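Prukiron Releases Enzyme Pre-Treatment for Urine Odor in Care Home Laundry

Prukiron has added a liquid pre-treatment, Dasby, to its line of products for on-premises laundries. It is intended for bed linen, washable pads and nightwear soiled with urine, and is available to order from November.

Dasby is dosed at the start of the pre-wash, before any alkaline detergent enters the drum. The enzyme blend works at low temperature and is rinsed out ahead of the main wash. Existing dosing pumps can be used, provided that a free channel is available.

"Most complaints we receive concern odor that returns when the linen is warmed in storage or on the bed," said Raili Honkanen, product manager at Prukiron. "The pre-wash is the stage where that can be treated."

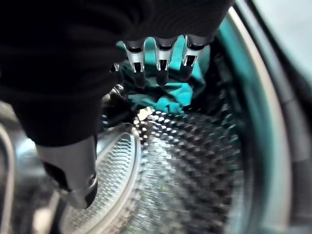 The product was trialed for 7 weeks at 2 care homes operated by Bodnár. A total of 3775 loads were processed. Wash programs were left unchanged apart from the added dose – main wash temperature and spin settings stayed as before.

Dasby must not be combined with chlorine bleach in the same bath. A technical data sheet and dosing table are supplied with each order.

Press contact: Bijan Fallahi, Prukiron press office. Calls are answered until 3 p.m. on Friday.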